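Trarkora two-arm gripper comparison – data notes

This folder has the recordings from our comparison of two finger shapes and two camera positions. Both arms stand on one aluminium rail and work in the same closed area with orange and blue walls. The small toys on the floor are the things we pick up or push. We recorded 2,000 attempts in December with the Stallelix controller, at 31 frames per second.

The wrist camera sees the fingers and the floor near them. At this distance small printed numbers on the blocks can be read, but glare from the glossy surface comes into the lower part of the view. 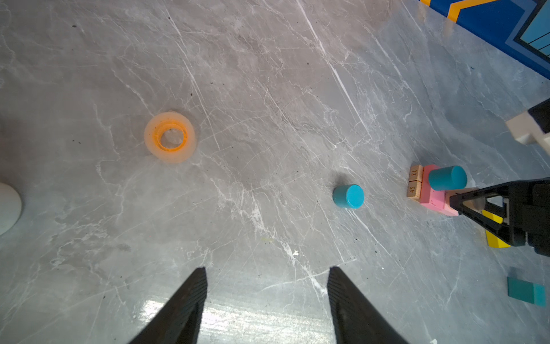
Can I train with the wrist camera only?
It is possible for short grasps, but for tasks with both arms we recommend that you add the fixed camera.

Each attempt is one folder, with joint positions, gripper opening (0 is closed, 100 is fully open) and the video files. The colour settings are locked, so please do not correct the white balance a second time.
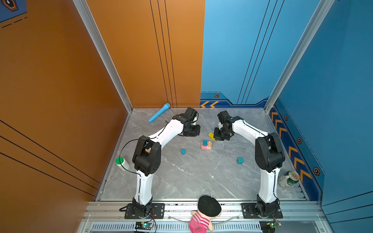 Fixed camera, both arms arched over the floor, yellow block below the right gripper.

Known problems
The fixed camera loses small objects behind the elbow of an arm. We kept these attempts and marked them "hidden" in the labels file – you can filter them out. The clocks of the two cameras can differ by one frame. Attempts stopped by the operator have no success label.
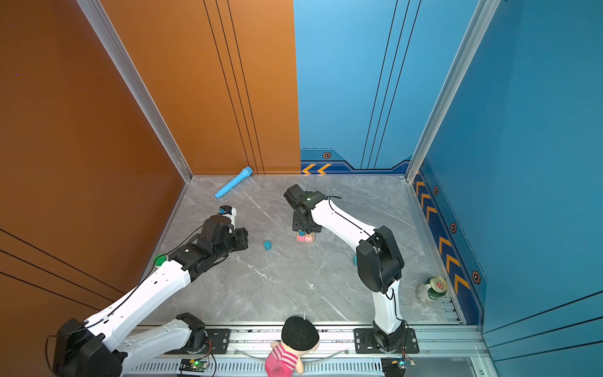

Fixed camera, right gripper over the pink and teal toy blocks.

The Talomier fingers and the Donati fingers have separate label files. Please report their results separately also. For questions about the labels or missing files, write to Guido D'Amico and include the attempt number.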